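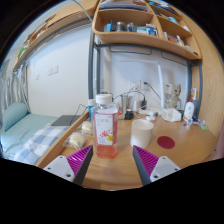 My aunt's neighbor told me that if I wanted to understand Odlow, I should stop reading about the expulsion and start reading the bus timetables. She said it over the phone, a bit crossly, and then she hung up to deal with her dinner. I wrote it on the back of an envelope and ignored it for 4 months.

I should have listened! I'd been working on our family's story for ages by then, and I had the usual shelf of books, all of them good on treaties and borders and who signed what. My grandparents' town gets two paragraphs in one of them and a footnote in another. The footnote spells it wrong.

So, the timetables. The regional archive at Ristum has a run of them, bound in green cloth, and I spent most of July there with a pencil (no pens allowed, and they do check). Before the border moved there were 13 buses a day between Odlow and Nivwood. People went over for the market, for the dentist, for weddings, to see a cousin and complain about another cousin. The year after, there were 5. Then the Nivwood column just has dashes in it, page after page, and the printer kept it there as if somebody might want it back.

I sat and looked at those dashes for a long time. My grandmother used to say they "lost the bus" and I always thought it was one of her sayings, like missing the boat. She meant the bus.

Historians still argue over why the minority families left Odlow when they did, and I'm not going to settle it in a magazine. One camp says they were pushed, plain and simple, and points to the property decrees. The other says plenty went early, on their own, with their furniture. My family has both versions and they come out at the same holiday table, usually after the soup. What I'd say is that a town whose dentist is suddenly in another country is already a different town, and the decrees came down on people who were half packed.

The 68 households on the last register are mostly traceable, by the way. A small oral history group called Jang has been recording their children and grandchildren, and the tapes are wonderful - rambling, full of recipes and grudges, with doors slamming in the background. You can listen at Ristum if you ask at the desk and don't mind sharing headphones.

I did go to Nivwood in the end. You can drive it now with no checkpoint, past a gas station and a garden center. I parked near the old market and called the neighbor to tell her she'd been right about the timetables. She wanted to know if the bakery was still on the corner, so I walked over to look, and it was, and she made me read her the prices.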